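Moving the door frame check out of the planner

I spent most of April on one part of our simulation stack, the piece that decides whether an arm can go through a doorway. The old version lived inside the planner. Every time the planner sampled a pose, it asked the collision code about the door frame, the door panels and the walls on both sides. That was fine with one arm. With 2 arms and a torso it got slow enough that I would start a run and go make coffee.

The new version is a separate module called Toft. It takes the door frame geometry once, when the room loads, and builds a coarse distance grid from it. The planner (still Rolar, we haven't touched the core) reads the grid first and only calls the full mesh check if a link comes within 5 cm of something. On my test set of 1,320 start poses, more than half never reach the mesh check now.

Two things went wrong on the way. The grid was built in the room's coordinates, but I was passing in arm poses relative to the torso. With the torso upright the error was small and I missed it. Once I started loading tilted start poses, Toft would report free space inside a wall. Tane Fairweather found it by drawing the grid cells over the render, and we should have had that view from the start. It's a key toggle now.

The other problem was the wrist view. The perception side fits lines to the frame edges, and at close range it would sometimes pick up a bright line on a flat surface and treat it as part of the frame. I added a color test before the fit. It's crude and will break as soon as someone paints a frame gray, so it has its own flag in the config.

Still to do: doors that move while the arm is moving, and the Ernthorpe room set, which has 20 layouts I haven't run yet. 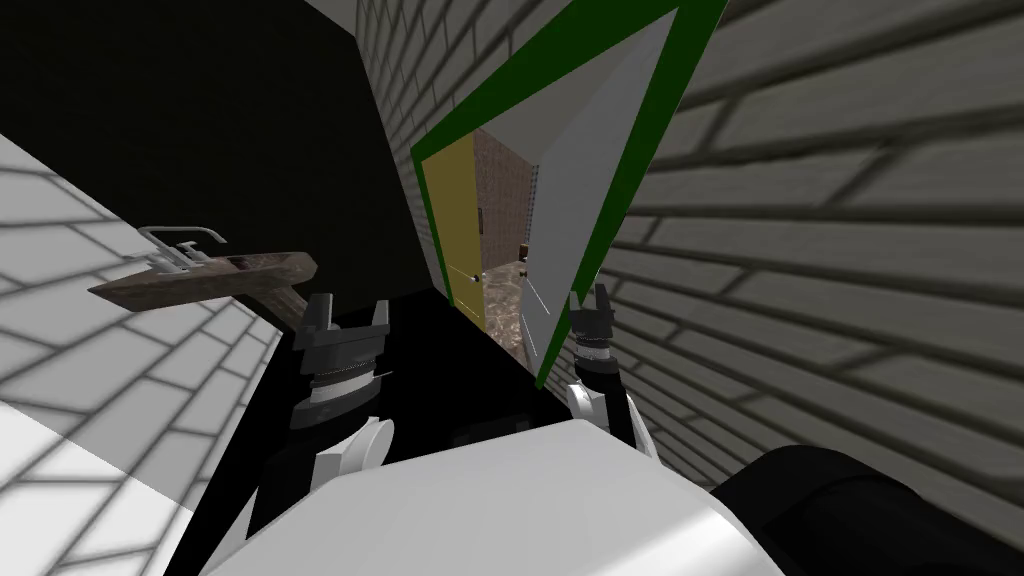
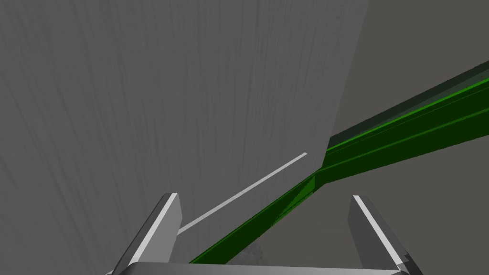
The green door frame in the test room, from the torso (first), and a green bar close up with one gripper (second).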